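Clidport Cable Reuse Project
Progress report to the Kovska Fund

The grant of $3,000 has paid for sorting tables, storage bins and a tester. Since work began in March, 402 cables have been checked and coiled at the MacAulay office. Two storage bays remain to be filled.
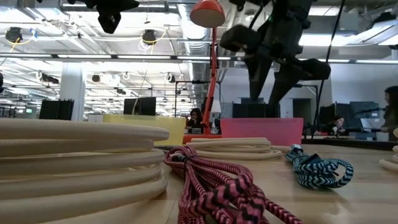

Page last changed: September 16, 2023

Cream, pink-and-black and blue-and-black cables are coiled separately on the sorting table. Each coil is tied and labeled before it goes into storage.

Delivery of the shelving ordered from Dero is two weeks behind schedule. We request approval to carry the unspent shelving funds into the next period.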